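Unit 9: Surface finish and diffuse reflection

A surface reflects light in two ways. Specular reflection leaves at the angle of incidence and gives a sharp highlight. Diffuse reflection scatters over a wide range of angles and gives an even tone. Most real finishes do both, and the balance depends on roughness at the scale of the wavelength.

Gloss is measured on a scale where 100 is the polished black glass standard. The Garel test panel reads 9 at the 60 degree setting, so it is classed as matt. The Rerton panel reads 34 and is classed as satin. Readings are taken on flat samples only. On a curved part the meter loses light past the aperture and the value comes out low.

Dark matt finishes still show a highlight, but it is broad and weak. Its edges can't be located by eye, so record the tone at fixed points along the curve.
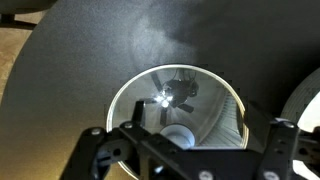

Enus Urrutia
Lecturer, Materials and Finishes

Compare the hazy grey patch on the dark speckled surface with the thin bright line on the rim of the clear round object. The first is typical of a rough finish, the second of a smooth edge.

For October: read page 143 of the course reader and bring your panel readings, with the meter angle written beside each value.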